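Products / Data Collection / Bench Kits / Lumden Tabletop Task Kit

Lumden Tabletop Task Kit

The Lumden kit is a boxed set of small tasks for recording demonstrations on a single-arm bench. It is sold by Drumbridge and ships with 20 task cards, the props for each card, and the Nuratar recording software on a one-seat license.

Each card gives a start layout, a goal and a rule for when to stop the take. The operator guides the arm through the task and marks the take as good, partial or failed. Nuratar saves joint positions, gripper opening and up to 2 video streams on the same clock. Failed takes are kept by default and can be filtered out at export.

The games cards are the hardest in the set. Miniature pool asks for a steady grip on a thin cue and a short, straight push, and a small error in angle shows up at once in where the ball goes. We suggest leaving it until operators have finished the pick-and-place cards. 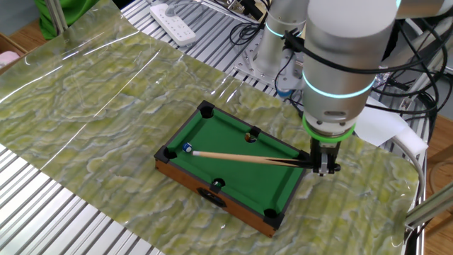 Chauke wrote to us that their first batch of pool takes came out too much alike, with the cue ball set down in nearly the same spot every time, and that the trained policy missed whenever the layout changed. They asked for start positions to be drawn at random.

That option is now in Nuratar under Session > Layout. It shows a new start position before each take and stores it with the recording. A sample set of 1,041 takes covering all the cards can be downloaded after registration.

Needed but not included: robot arm, parallel gripper, cameras, work surface. The full prop list has 73 items, and lost pieces can be ordered singly.

Orders placed before noon leave the same day, except on Sunday.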